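Clusden Opens Tableware Lending Service to Households and Local Groups

The City of Clusden has opened a public lending service for plates, glasses, cutlery and serving dishes, allowing residents to borrow a full table setting for a family event, a block party or a club dinner. The service operates from the ground floor of the Bélanger Building, next to the branch library, and is open to any holder of a Clusden library card.

The collection holds 1,000 pieces at present. It was put together over the spring from donations, from surplus stock given up by two city departments, and from a purchase of matching dinner plates paid for by a grant from the Clallov Fund. Items are lent for up to nine days. There is no rental charge, although borrowers are asked to leave a refundable deposit for larger orders.

"People in Clusden own plenty of dishes, but very few people own enough dishes for a wedding lunch," said Maëlle Melnyk, manager of lending services for the city. "Until now the choice was to rent from a company outside town, buy paper and plastic, or go up and down the street asking the neighbors. We would like this to be as ordinary as taking out a book."
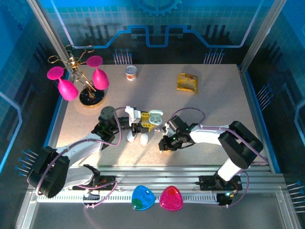 Two pink wine glasses hang from a gold-colored holder with a black base.

The service follows a trial held last year in the Stikska district, during which 267 loans were made to households, school groups and faith organizations. City staff reported to the council that demand was highest in June and December, and that most borrowers came back for a second loan. The council approved the permanent service in its regular budget and asked for a written report after the first full year of operation.

According to the report on the Stikska trial, the most requested items were wine glasses, dinner plates and large salad bowls. Soup bowls were rarely borrowed. Tablecloths were offered at the start of the trial but were withdrawn when it became clear that laundering and ironing them took more staff time than all other items combined. Tablecloths are not part of the permanent collection, and residents are asked not to donate them.

Stemware presented its own difficulties. Glasses accounted for most of the breakage during the trial, and nearly all of it took place in transport, before or after the event itself. The city has therefore purchased divided carrying crates, and all stemmed glasses now leave the building in these crates only. Borrowers who arrive by bicycle or on foot may reserve a folding handcart at the same desk.

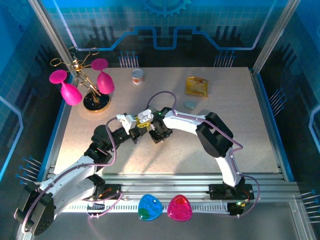

Orders are placed in person or by telephone. An online request form is in preparation and is expected to be ready in August. Until then, borrowers are advised to call ahead for any order that includes serving dishes, as the number of large platters is limited and these are often spoken for well in advance of holidays.

At the desk, staff complete a loan sheet with the borrower and both parties check the items before they leave the building. The same sheet is used at return. Dishes must be returned washed and dry. A commercial dishwasher was considered for the Bélanger Building, but the plumbing on the ground floor would have needed to be replaced, and the cost was judged too high for the first year. Staff rinse and inspect every item before it goes back on the shelf.

Breakage is handled under a simple rule. The first 3 broken items in any loan are not charged. Beyond that number, the replacement cost of each piece is taken from the deposit, according to a price list posted at the desk. Chipped items should be reported and not thrown away. The city keeps chipped plates for use under plant pots in the municipal greenhouse, and a small number have gone to the mosaic class at the adult education center.

"We do ask people to tell us about a chip," Ms. Melnyk said. "A guest can be hurt by a chipped glass, and it is easy to miss one when it is coming back in a crate of many. There is no penalty for saying so."

The service will also lend a small range of items for decorative use, among them cake stands, candle holders, drink dispensers and glass racks. These are single pieces in most cases and do not match one another. They may be borrowed on their own, without an order of plates or glasses, and are subject to the same loan period.

Reducing the amount of single-use tableware sent to the landfill is among the aims set out in the council resolution. Public events held in city parks have been required to use washable or compostable tableware since the park rules were revised, and organizers of smaller events had told the parks department that the rule was hard to meet at a reasonable cost. Holders of a park event permit may now reserve from the collection at the time the permit is issued. The permit office and the lending desk share a calendar for this purpose. 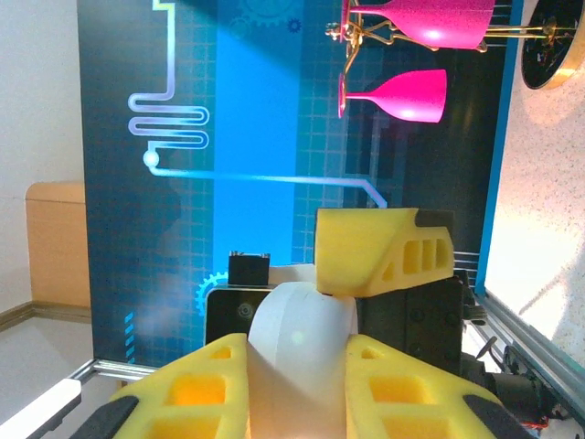

Restaurants, caterers and other businesses may not borrow from the collection. The council discussed this point at some length before the vote. Several members were concerned that a free city service would compete with rental firms in the county, and the resolution states that loans are for private, school, religious and community use only. A business that wishes to support a community meal may do so, but the loan must be made out to the group holding the event, and a member of that group must sign for it.

Rental firms were invited to comment on the plan during the public notice period. One written comment was received, asking the city to set an upper limit on the size of a single order. The city agreed, and the limit is printed on the loan sheet. Residents planning an event above that size will be given a list of commercial suppliers at the desk.

Donations are accepted during opening hours. The desk is looking in particular for plain white dinner plates, water glasses with a flat base, serving spoons, and platters in good condition. Colored glassware is welcome in sets of any size, including pairs. The desk cannot accept items with metal trim that is flaking, knives with loose handles, plastic tableware of any kind, or crystal that the donor would wish to have returned at a later date. Donors receive a receipt on request. Items that cannot be used are passed to the reuse shop on the lower level of the transfer station.

Several residents have asked whether family sets given to the collection will be kept together. Staff will try to do so where a set is large enough to be lent as a unit, and such sets are shelved separately with a tag giving the number of pieces. Smaller sets will be mixed with similar items. Donors who have a strong preference should mention it when they bring the items in, so that it can be noted before sorting.

Space in the Bélanger Building is limited. The room was used for years to store library furniture and was repainted over the winter, and new shelving was installed along the two long walls. The lower shelves are reserved for full crates so that no crate has to be lifted above waist height. A ramp leads from the parking area to the side entrance, and borrowers with large orders are asked to use that entrance and to leave the front steps clear for library visitors. Two short-term loading spaces have been marked by the side door.

Staff from the lending desk will visit the Stikska community room once a month to take orders and deliver reserved items, in keeping with a request from residents who took part in the trial. Delivery to private homes is not offered. The city is reviewing whether a second pickup point could be set up at the senior center - a decision is expected after the first summer season, when staff have a clearer picture of demand on the east side of town.

Ms. Melnyk said that early interest has come mainly from families planning graduation parties and from the choir and garden clubs. She encouraged first-time borrowers to visit the room before placing an order, as the height and capacity of bowls and platters can be hard to judge over the telephone. Sample place settings are kept at the desk and may be handled.

The lending desk keeps the same hours as the branch library and closes for one hour at noon. Loan sheets, the price list and the full terms of borrowing are available at the desk and at the city clerk's office. Residents without a library card may apply for one at the library counter with proof of address.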